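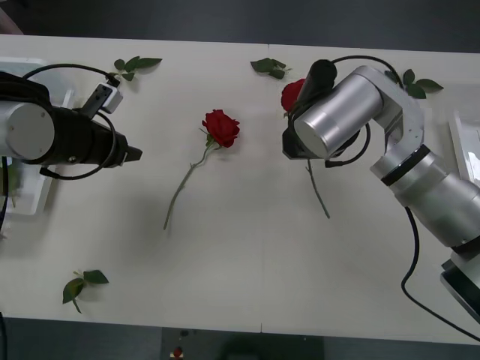 Le montage d'une rose artificielle à tige longue se fait à plat, sur une surface claire et dégagée. Le plateau blanc convient bien : les pièces vertes s'y repèrent sans effort, y compris les petits brins de feuillage laissés libres sur la table pendant que les deux fleurs rouges attendent leur tour. Sur un plateau en deux parties, éviter de travailler à cheval sur le joint, où les folioles fines s'accrochent. La présente fiche traite du modèle Flustaven, tête textile et tige plastique, et reste valable pour les modèles de construction voisine.

## Matériel

- têtes de rose avec leurs sépales
- tiges longues, avec ou sans départs latéraux
- brins de feuillage dentelé
- pince coupante
- pince plate à mors lisses
- ruban floral vert, largeur 12 mm au plus
- bac plat pour les chutes

Le ruban Flellengate et le ruban Codport donnent le même résultat. Le second colle un peu moins par temps froid ; le garder une nuit à température ambiante avant emploi.

## 1. Préparer la tige

Couper la tige à la longueur voulue, en biais, d'un seul coup de pince. Ébarber l'extrémité haute. Si la tige porte de petits départs latéraux près du sommet, les conserver : ils servent de point d'accroche au feuillage. Ceux du bas se coupent à ras.

Redresser ensuite la tige à la main. Une courbure légère est acceptable, un pli marqué ne l'est pas et impose de changer la pièce.

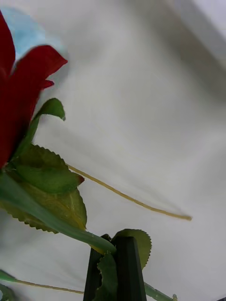
Pour tout maintien mécanique, saisir la tige et jamais la fleur. Les pétales en tissu marquent à la moindre pression et le pli ne se reprend qu'à la vapeur, avec un résultat médiocre. Les feuilles dentelées sont plus tolérantes, mais leur bord s'effiloche si on les tire par la pointe.

## 2. Poser la tête

1. Ouvrir les sépales vers l'extérieur.
2. Engager la tige dans la douille jusqu'en butée.
3. Tourner d'un quart de tour en poussant.
4. Rabattre les sépales contre la base de la fleur.

Contrôler l'axe en tenant la rose par la tige, juste sous la fleur. La tête ne doit ni tourner ni basculer. En cas de jeu, retirer la tête, poser un seul tour de ruban sur l'extrémité de la tige et recommencer.
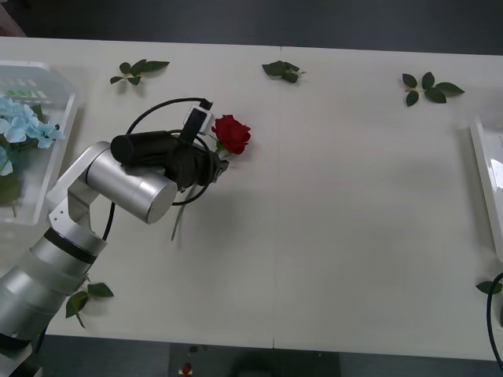
*Temps de lecture : 4 minutes*

## 3. Fixer le feuillage

Placer le premier brin sous les sépales, face claire vers la tige. Poser le ruban en spirale descendante, avec un recouvrement de 5 mm, en le tendant légèrement pour activer la colle. Le deuxième brin se place plus bas, du côté opposé. Au-delà, la tige paraît chargée.

Ne pas plaquer les feuilles. Leur orientation se règle en dernier, quand la rose est dans son vase.

## 4. Contrôler par paire

Poser les roses terminées côte à côte, tiges vers soi, et comparer :

- le diamètre des fleurs
- la hauteur de départ du feuillage
- la longueur utile de la tige
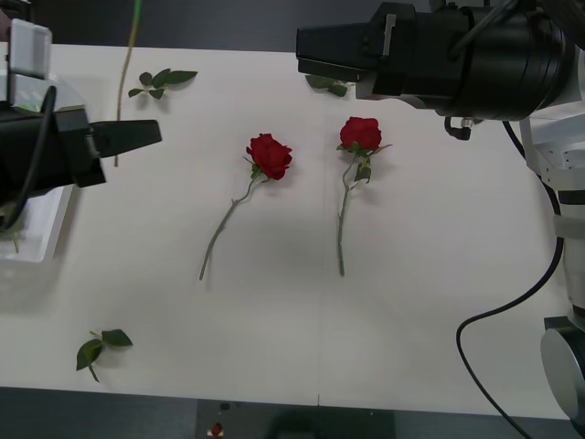

Un écart de longueur se rattrape toujours sur la tige la plus longue. Recouper par petites passes et reprendre la mesure entre deux coupes. Une tige nue restée de côté se range à plat avec les pièces neuves si elle n'est pas pliée ; les fragments de feuille vont au bac.

## Stockage

Conserver les roses couchées, sur une seule couche, à l'abri de la lumière directe. Les rouges foncés virent au brun derrière une vitre, surtout en août. Pour un envoi en carton Pawłowska, intercaler une feuille de papier de soie entre les têtes et bloquer les tiges en deux points.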